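How to Clean and Wax a Light Wood Tabletop

Every table in our house has had a career as something else: a desk, a bar, once a place to cut a child's hair. The maple-colored one came from a Pilwood clearance and has been forgiven more than the rest. Its finish is thin and matte, and it will take a coat of wax twice a year without complaint. Mine gets one in November, before the relatives.

You will need two soft cotton cloths, a bowl of warm water, a little dish soap, and a tin of clear paste wax. I use Hepburn. My neighbor Tamsin Harawira swears by Dirwood, and her tables look better than mine, so weigh that as you please.

1. Clear the table. All of it, including the pile of mail you have been calling temporary.

2. Put five drops of soap in the water. Wring the cloth until it stops dripping, then wring it again. Veneer is a thin slice of wood glued to something cheaper, and water finds the edges first.

3. Wipe with the grain, from one end to the other. Scrubbing in circles feels productive and leaves swirls.
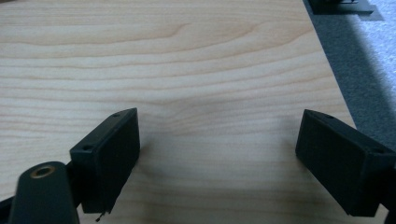 4. Follow the grain where it wanders, too. Wavy figure won't line up with your arm, so take the general direction and keep the strokes long. Go over the whole top once more with a cloth rinsed in plain water.

5. Dry it at once with the second cloth, then leave it alone for 20 minutes. Stand over it if you must.

6. Rub on the wax as thinly as you can stand, then wipe half of that off. Try it on the underside first if you don't know what the finish is. Wait 10 minutes and buff with a clean patch of cloth until your fingers stop leaving prints.

If the carpet runs right up under the table, lay down an old sheet before you open the tin. Wax comes out of wool slowly and with a lot of language.

White rings from mugs usually need a second round the next day. Black ones have gone into the wood, and for those I own a fruit bowl.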